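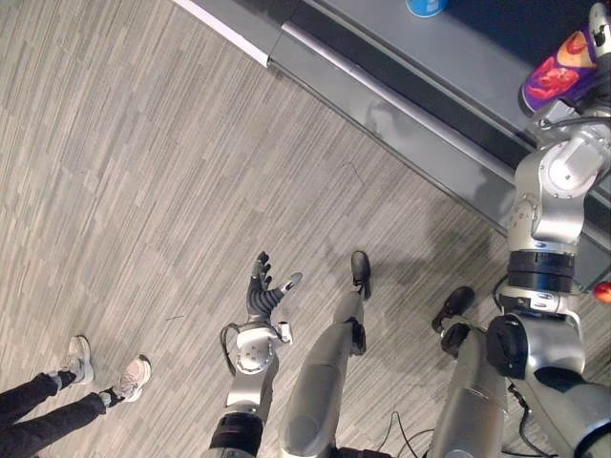 April 4, 2022

On Saturday I finally did the living room. I say "did" because my neighbour Brisa Orozco uses this word for cleaning and I like it. Before, I always said "I made the living room", and she laughed a little, in a kind way.

The carpet is the biggest job in our flat. It is grey with pale streaks that run across it, and when we moved in last October I thought this pattern was a bit sad, like a waiting room. Now I am its friend. It forgives crumbs for many days. But it also hides them, so I go over it with the vacuum twice, first along the streaks and then against them. Against is slower, and the colour looks fresher to me afterwards, although my husband Ferdinand does not see any difference.

My other trouble is the things that have no home. A cup, a toy, one sock, the letter from the bank. In my mother's house there was a basket on the stairs for these, and each person had to take their own things when they went up. We have no stairs, so I put everything on one surface and carry it away in one trip. It took me 16 minutes, I looked at the clock.

Then comes the glass table. I like it very much and I would not buy it again. It is dark glass, a smoky blue-grey, and every finger leaves its signature. I have tried three sprays. The expensive one smelled of lemon and left stripes. What works for us is warm water with a spoon of white vinegar, 200 ml is plenty, and an old cotton shirt cut in pieces. I wipe the top first and the rim last – the rim collects a thin grey line of dust that I never notice until the sun comes in.

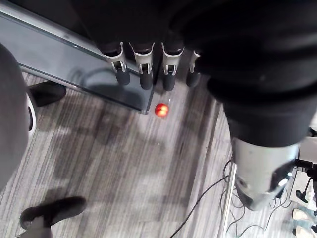 One apple on the floor, next to the corner of the glass table.

About fruit, we have a small discussion at home. Ferdinand wants it in the living room, where people will eat it. I want it in the kitchen, where it can roll only as far as the sink. I looked at fruit bowls and the one I liked was 700 grams of heavy stoneware, and I was afraid for the glass. Lesego from my English class puts a folded tea towel under hers. I may try it with the blue one, which is too thin for drying dishes anyway.

Next weekend is the hallway cupboard. There are 12 coat hangers in it and we own five coats, so I already know where I will begin. If somebody has a good method for winter boots, please write it in the comments, I read all of them, even when I answer slowly.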